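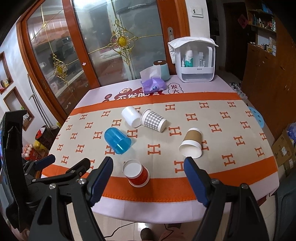

When I moved to Pidirville I was 23, and I believed that to invite people home you must cook for them. In my family a guest was an event. My mother cleaned for a whole day, and if the soup was not good, she apologised until everybody was tired. So for my first years here I invited almost no one.

I think many people of my age have the same fear. They meet in cafés, they pay too much for a small coffee, and after an hour they look at the door because somebody needs the table. Then they say that they are lonely. I don't blame the cafés, I like them. But in a café we are customers, and a customer must go home.

My neighbour Viktória Szilágyi changed my opinion. She knocked one evening in March, at 10, and asked if I wanted tea. Her sink was full and there was washing on the chairs.

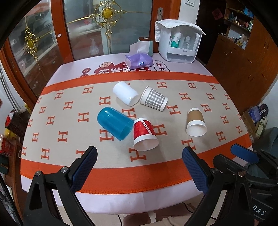 She moved the washing and we talked until after midnight. She did not say sorry for anything, and I noticed that I was more comfortable than in any clean house.

Some will answer that good manners matter, and that a little effort shows respect. I agree – a little. But when the effort becomes so big that we invite people twice in a year, who is respected by it? My mother's friends ate very well and saw her nearly never.

Now I keep tea and some biscuits, and I leave the floor as it is. Last month eight people sat in my kitchen, two of them on the floor, and the soup came from a packet.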